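Workshop notebook, Kaditz annex
30/08/2022
Entry 1459

Subject: paper cups as sorting containers for small bottles, white table

Carried over from last entry
The Nimero trays are still on back order. Paper cups stay in use until the trays arrive, now expected in September. Stock on the shelf is one open sleeve of gray and one of yellow-green, both Clavska, same size, white inside. The remaining white cups went to the coffee corner. They were hard to find against the tabletop and should not be reordered.

Table
Wiped down with the damp cloth, then the dry one. Smudges in the middle still show under the overhead light. Tried the glass cleaner on a corner: no difference, left a streak. Matte surface, so I am leaving it alone. Front edge checked with the level, off by less than the bubble can show.

Cup stability
Empty cups slide if the table is bumped. With one small bottle inside they slide less but lean more easily, the base being narrow. Double-cupping (one inside another of the same color) helped with the lean. It also raised the rim 11 mm, and the short bottles became awkward to get out. Went back to single cups.

Tested 9 placements per color. Gray tipped once, yellow-green twice. All three were at the front edge and all three were my sleeve. Not a difference between the cups.

Layout as of this afternoon
1. Cups go on the back edge, upright, gray left and yellow-green right.
2. Leave a cup's width between them. Closer than that and the rims get knocked when reaching in.
3. Bottles go in the gray cup first. The small yellow one with the black cap does not stand up in it and lies against the wall, which is acceptable. Yellow-green starts empty.
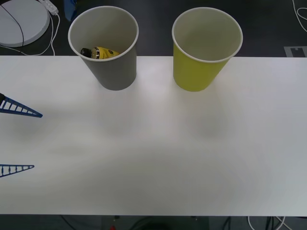

4. Keep the middle and front of the table free of spare bottles and caps.

Open points
Rolled rims soften after repeated handling. Replace a cup after 16 uses and mark the count underneath in pencil. Marker bled through.
Samir labels peel off the waxed side. Try them on the bottles instead.
Ask stores whether the Nimero trays come in gray.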